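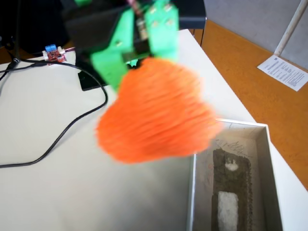 Pumville Futures is back for its second season!

The talks return to the old Alipour building on September 29, 2026, and we could not be happier with how the program has come together. The question this time is a big one for a town our size: how does a regional centre keep its employers, and grow new ones, when so much of the work can be done anywhere?

We open with an evening on freight and warehousing. Sararholm has put 48 people on at its Pumville depot over the past year, and its operations team will talk through why they chose us over two larger cities (cheaper land was part of it, but the TAFE came up more than once). After the break it's over to the floor, and if last season is any guide the floor will have plenty to say.

The second talk looks at small manufacturers selling overseas. Honora started with 6 staff and a single customer, and now ships most of what it makes. They've promised to be frank about the bad years as well as the good ones - the exchange rate gets a whole section to itself.

There are three talks in all, and the last is a panel on housing for workers. We heard from so many of you in July that this was the one you wanted, and the panel has grown twice to fit everybody in.

Entry is free but please book, as the hall holds 800 and the car park holds a good deal fewer. Doors open at half past six, with tea and coffee in the foyer. Students are very welcome, and so are questions sent in ahead of time - use the form on the bookings page and tick the talk you're asking about. Recordings will go up on the website once they've been captioned.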